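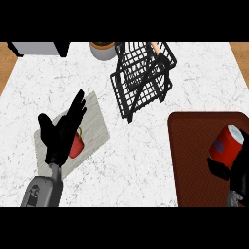

Credit: Kianoush Soltani

Home | Diary | Index | Contact

Diary, September, 6 a.m.

Rain gauge at Piltetcombe emptied and reset. Total since the last reading: 16 mm. The funnel had a leaf in it again, so the figure is probably low. I have marked it with a query and will not correct it.

Spent an hour on the old notebooks. The 673 daily entries from the Velstead gauge are now typed up. Two problems remain. The observer changed from morning to evening readings without a note, and the switch shows up as one very short day. The second gauge was also moved downhill by almost 400 m, and the catch drops from that week on. I had put the drop down to a dry spell – wrong, as the Pleker record shows no dry spell at all.

Plan is to split the series at the move and treat it as two stations. Averages for the first part stay as they are. The second part needs an overlap with Pleker before I trust it.
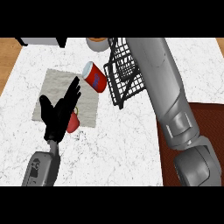 Wenche Tveit thinks the split is too cautious and that a single correction factor would do, provided winter is left out. I will try both and compare the monthly totals. Snow is the weak point either way.

Ordered a new mesh for the funnel. Next reading at 6 a.m.

Comments

Tamsin Kingi: Check the rim height too. Ours was low after the move and splashed in.

Mahnaz Babaei: Is the evening switch in the Danladi book as well?

Recent entries
Calibrating the tipping bucket
Missing days in the Danladi book
Gauge rims and splash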